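Progress report to the Pevum fund, second period
03/04/2023
Prepared by Kgomotso Dlamini, Clilik project

Work in this period went into recording the laundry task by remote control. The operator holds a pair of hand controllers and the robot's arms follow. Each recording covers one attempt, saved with the wrist and head video and the joint positions. The target in the plan was 3000 recordings by the end of November. We have over 80 hours of operator time logged, and the target stands.

Two operators are now trained, and a third starts next month. New operators practice for 40 sessions before their recordings are kept. We raised this from the original plan after reviewing the early data – most of the rejected attempts came from people in their first days on the controllers.

The Cele software, which replays a recording on the robot, was updated twice. Replays now stop when the arm drifts too far from the recorded path. The wrist video is also saved at the same rate as the head video, which saves a step in cleaning. 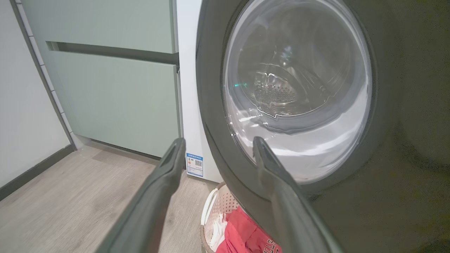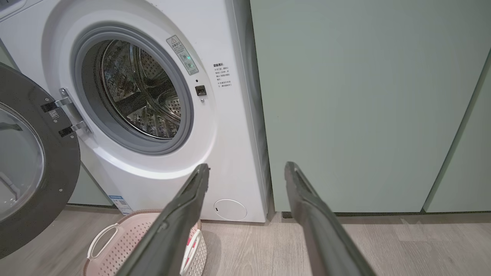
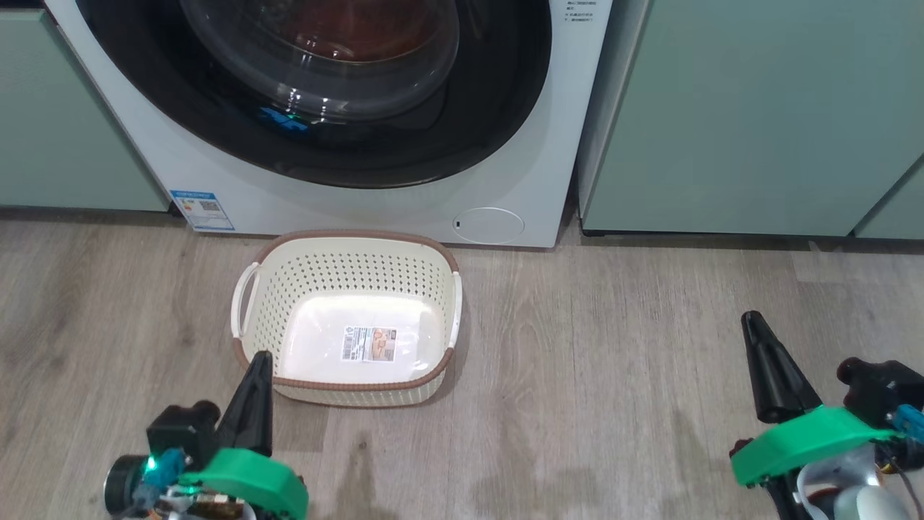 Door handling is still the slowest part for the operators. They tend to pause before pulling and then pull too fast. The recording guide now treats the door as its own step, with separate starts for a closed door and for one swung wide open to the left, and the basket stays on the floor in front of the washer for both. Operators also asked for a slower hand-to-arm setting near the door, and we are testing one.

Spending is within budget. The spare motors ordered through Carel have not arrived. Next period we will train the first model on the door step alone and report its results separately from the full task.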